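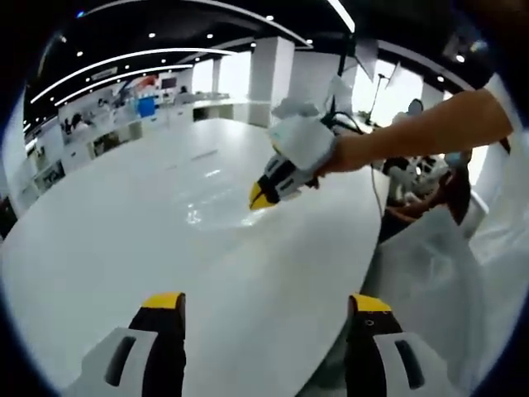
Holloway Youth Boatbuilding Program
Progress report to the Benex Fund
09/01/2022

We have good news to share from our second season, and more of it than we expected when we wrote to you in the spring. Both boats are finished, both float, and the kids who built them want to know when they can start another one!

A quick recap of what your grant covers: shop time, lumber and hardware for two rowing skiffs, life jackets in youth sizes, and the entry fees for the Soslow Regatta. The work started in June, as planned, with students from the middle school and the high school sharing one shop. We had worried a little about mixing the ages. It went very well. The older students had used most of the tools before and were patient about showing the younger ones how to mark a plank, hold a saw and clean up a glue joint before it sets.

The build

The first skiff, named Dradance by a vote that went to a runoff, came together fast. The second took longer. We cut the bottom panel too short and had to buy another sheet, and then a stretch of humid days slowed the paint. We used the waiting time for knots, oar handling and a long session on reading a tide table, and several students asked for more of that next year.

Each student also kept a build notebook. The drawings in them are wonderful, and we will bring a few to our fall meeting with you.

On the water

We launched at the Holloway town ramp in front of a crowd of 300, far more than we had planned for (the lemonade was gone early). Dradance took on some water at a seam near the transom, so we hauled her out, resealed it and had her back in the water the next morning. At Soslow our crews finished fourth and ninth in the novice race, and the fourth place boat was the one with the replacement bottom.

Budget

Spending to date is $3,434. Lumber cost more than we estimated, mostly from the extra sheet, and the life jackets cost less thanks to a discount from the chandlery. We are within the grant total and are not asking to move money between lines.

What comes next

The skiffs will be used for after-school rowing until the weather turns, then stored under cover at the shop for the winter. Before they go away we want to refit the oarlocks on both, which have worked loose with all the rowing. We are also looking at plans for a small sailing dinghy for next season. It is a harder project, with a mast and a centerboard to get right, and the students are already arguing about the color of the sail. We will send the plans and a cost estimate with our next report.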